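How do you choose a good hand for a robot?

May 21, 2018

Try something first. Put a coin on the table and pick it up with your thumb and one finger. Easy? Now do the same with a thick woollen glove on. Your hand is still strong, but it has become clumsy, and you can't feel the coin so well.

Robots have this problem every day. The part of a robot that holds things is called a gripper. Many grippers have only two fingers, and these fingers don't bend like yours. They move towards each other until something is between them, and then they squeeze.

At the Sunstead workshop, people compare grippers before a robot gets one. They have two kinds of finger to try, the Nania and the Wemaner. The Nania finger is wide and stiff. The Wemaner finger is thin and a little soft at the end. Which one is better? This is the question of the whole test, and you can't answer it by only looking. 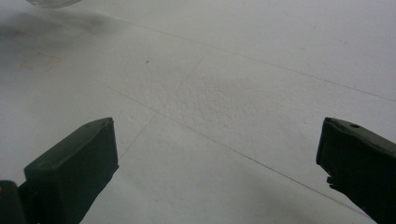 A fair test needs rules. If one gripper lifts a sponge and the other must lift a wet stone, we learn nothing. So both kinds get the same 5 objects, the same table and the same speed. The object must also start from the same place each time, and for this, lines on the table are a great help. With lines, you can put a thing back where it was before – even after lunch!

The camera is important too. When it sits on the gripper, it travels with the fingers and looks at things from close by. A camera on the wall sees the whole table, but the fingers can hide the small object from it. Each place for the camera has something good and something bad.

Then comes the long part. Each kind of finger tries 300 times. The robot closes the fingers, lifts, waits a moment and puts the object down again. If the object falls, this is written down as a miss. A miss is not a shame. It tells the workshop where the finger should be changed, for example that its tip is too wide for a small button.

You can do such a test at home with two spoons and then with two pencils. Use dry beans, and draw a cross on paper for the starting place. Try each pair the same number of times and write down every result.
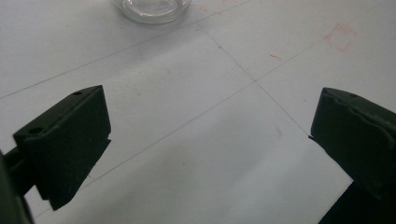

Escobedo wrote to us after doing the home test: "The pencils were better for one bean, but the spoons were better when I had a big pasta shell. So I can't say who is the winner."

That is a very good result, Escobedo. A gripper can be the best for one job and quite bad for another. When you write your answer, write also which objects you used, so another child can repeat your test and compare. We will print more of your results in June.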